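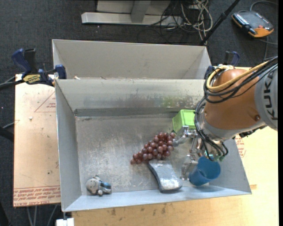
Javell 36 Deep Rinse Sink

Stainless steel utility sink for sculleries, boot rooms, potting sheds and garden kitchens
Made by Rillska
Product code: JV-36-188

If you grow your own veg, keep a dog, brew beer, dye wool or have children who like rivers, you already know what a normal kitchen sink can't do. The Javell 36 is the sink for all the other washing. It's wide, it's deep, it has no fiddly ridges in the bottom, and you can get a whole bucket under the tap without tipping it. We love this thing. Three of us in the shop now have one at home, and Shobha Namboodiri, who looks after our sinks and taps range, has two (one indoors, one bolted to the back wall of her garage).

Rillska have made the Javell for years in a smaller size, and customers kept asking for something you could fit a full harvest crate into. The 36 is their answer. The bowl is 36 inches from side to side along the top, and the sides slope gently inwards so that everything slides down to the middle and the water follows it out.

What it's like to use

The first thing you notice is the quiet. Cheap steel sinks ring like a drum when the tap runs, and the Javell has a thick pad glued underneath the whole of the base, so you get a soft patter instead. You can hold a conversation over it, or have the radio on.

The second thing is how much elbow room you get. Carrots with the tops still on lie flat. Leeks lie flat, too, which anyone who grows the long ones will be pleased to hear. Oven shelves go in whole, and so does the glass tray out of the bottom of the fridge. Krishnamoorthy Bhat in our Kemeys showroom washes his entire beekeeping kit in his, frames and all, and it has coped beautifully with hot soda and a stiff brush.

The rim is rolled over by hand at the corners, so there's no sharp edge to catch your forearms on when you're reaching down to the bottom. It makes a real difference if you're leaning over it for half an hour of jam-jar washing in August!

The bowl

Size at the rim: 36 inches wide, 20 inches front to back
Depth: 12 inches
Steel: 304 grade, 1.5 mm thick
Finish: brushed, with the grain running left to right
Waste hole: 3.5 inches, set at the back right-hand corner
Overflow: none as standard (see the notes on fitting)
Weight: 17 kg without the stand

Rillska put the waste in the corner on purpose, and it's a lovely bit of thinking. A bucket or a big pan can stand on the bottom of the bowl without sitting on top of the plughole, so the water can still get away while you're filling or scrubbing. It also leaves more room in the cupboard below for a bin or a shelf.

The stand

You can have the Javell as a bowl alone, to set into your own worktop or on brick piers, or with the matching stand. The stand is square steel tube with adjustable feet, and it comes in a flat box with one size of bolt and one spanner. It puts the rim at a good working height for most people. If you're tall, order the long feet, and if children will use the sink, or you'd like to work sitting down, the short legs are a free swap when you order.

The stand and bowl together will take a load of 200 kg, and the lower shelf is slatted so wet wellies can drip straight through to the floor.

Taps

There are no tap holes in the bowl. We recommend a wall tap, set high enough to clear a bucket, and the one we sell most often with this sink is the Prodari lever pair with the swinging spout. The levers are long enough to knock on with your wrist when your hands are covered in mud, and the spout swings right out of the way over the left-hand side. If you'd like a hose spray, the Prodari pull-down model works well too, though do check that your wall can take the bracket. Plasterboard on its own won't be happy with it.

If you'd prefer deck taps, tell us before you order. Rillska will weld a tap ledge on to the back edge, which adds four inches to the depth of the whole thing and takes a little longer to make.

Looking after it

Brushed steel is very forgiving. A squirt of washing-up liquid and a soft cloth will do nearly everything. For tea stains and the grey line that hard water leaves, use a paste of bicarbonate of soda, rub along the grain, rinse and dry.

It will scratch. All steel sinks do, and a big one that has spades and flowerpots washed in it will scratch sooner than the one in your kitchen. For the first few months each mark stands out and you may feel a bit cross about it, and then they all run together into a soft, cloudy surface that we think looks far better than new. Hema Kurup has had hers the longest of any of us and it has the loveliest worn sheen on the bottom. If you'd like to hurry things along, go over the base lightly with a grey nylon pad, always in the same direction as the grain.

Please don't use bleach, and don't leave wire wool in the bottom overnight. The little bits break off and rust, and the rust leaves brown freckles which take some shifting. Don't leave cast-iron pans standing in it for the same reason. Limescale remover is fine if you rinse it off well. Silver dip isn't.

Fitting notes

The Javell takes a standard 3.5 inch basket waste (in the box) and ordinary 40 mm pipe. Any plumber will know what to do with it, and a handy person can manage the stand version in a morning.

A few points from Prakash Amin, who answers our fitting line:

Check the doorway. The bowl goes through a normal door on its side, but the assembled stand is tighter, so build it in the room where it's going.

Level it side to side, then front to back, then check again once it's full of water. The feet settle a bit on tiles.

Leave yourself a hand's width behind the bowl for the pipes unless you're running them straight down.

If you're fitting it outdoors, put in a stop tap with a drain-off on the indoor side of the wall. Steel doesn't mind frost at all. Taps and traps do.

There's no overflow hole, so don't walk away from it with the plug in and the tap on. A stand-pipe overflow, which drops into the waste and doubles as the plug, is on our extras list and we think it's worth having indoors.

Extras that fit

Draining rack: sits across the rim and slides along. Good for herbs, brushes and anything small that you don't want to fish out of the bottom.
Beech board: covers just under half the bowl. Oil it before you use it, then twice a year.
Stand-pipe overflow: steel, lifts out for cleaning.
Rubber mat: cut to clear the waste. Handy for glass, and kind to dogs' feet.
Hanging rail: hooks on to the front of the stand for towels and gloves.
Long feet: add up to three inches.

We don't keep the beech boards in a warehouse, as they like to bow if they sit about. They're cut when you order and come separately.

Prices

Bowl only: £731
Bowl with stand: £919, so £188 more for the stand
Tap ledge, welded: please ask
Delivery: free to most of the mainland. Highlands, islands and Northern Ireland, please ring for a price.

It comes on a pallet, and the driver will bring it to the kerb. You'll want two people to carry it in. If that's going to be hard for you, say so when you order and we'll arrange a two-person drop to the room of your choice.

What customers ask us

Can I bath a dog in it?
Yes, lots of people do. Anything up to a spaniel is comfortable. A Labrador will fit but may have views. Get the rubber mat.

Does it come in a double?
Not in this depth. You can stand two side by side, and Rillska make a joining strip that covers the gap.

Will the colour match my other sink?
If the other one is brushed 304 steel, it'll be very close. If it's polished, no, and we'd leave them a little way apart.

Is it any good for brewing?
It's brilliant for brewing. A fermenting bucket stands flat, bottles can soak lying down, and the steel won't hold on to smells.

Can the waste be on the left?
Yes, at no extra cost, but it's made to order and can't be sent back unless there's a fault.

Do I need a grease trap?
At home, no. For a café or a farm shop, ask your local council what they want before you plumb it in.

How deep is too deep?
A fair question! Twelve inches is a long way down if you're washing one mug. Most people who buy this have another sink for mugs. If it's going to be your only sink, have a look at the smaller Javell, or come and lean over both of them at Kemeys and see what your back says.

Guarantee and returns

Rillska guarantee the bowl for 25 years against splits, leaks and rust-through, and the stand for ten. Surface scratches and stains aren't covered. Standard bowls can be returned within 30 days if they haven't been fitted. Please keep the cardboard corners, as the rim can dent in transit without them.

Spare feet, bolts and basket strainers are kept in stock, and Theresia Gisler in parts can usually post them the same afternoon if you ring before two o'clock. Have the product code to hand. It's stamped on a small plate under the front rim, on the left.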